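**Grunent after the cup win: stay or go?**

**radek_danko** · October 2023

Good evening to all. I was in the stadium with 900 other people from our side and I am still happy. Three to one against Brasance, and the first cup for Grunent since I follow them. But now I read that Ngọc Hồ can leave in December. Is this true? I think the club must keep her at any price.

**ghada_issa**

It was a beautiful evening. But "at any price" I cannot agree with. We are a small club, and her contract ends in summer. If Ackah pay well in December, we should take the money and buy two defenders.

**radek_danko**

Two defenders do not score in a final. She did it twice!

**stepanek_r**

The second goal was offside, sorry — I have watched it again and again. Also please remember that Brasance played with ten from minute 3 of the second half.

**radek_danko**

The flag stayed down, so it is a goal. My opinion on Ngọc is the same, and I have renewed my season ticket, row 232 as before. 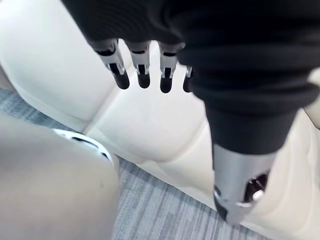

**Vratislav Kratochvíl**

I am with Ghada on the money, but I would wait until summer. The league is more important than the cup this year, and without Ngọc we will finish in the middle again. Does anybody know if the coach has signed?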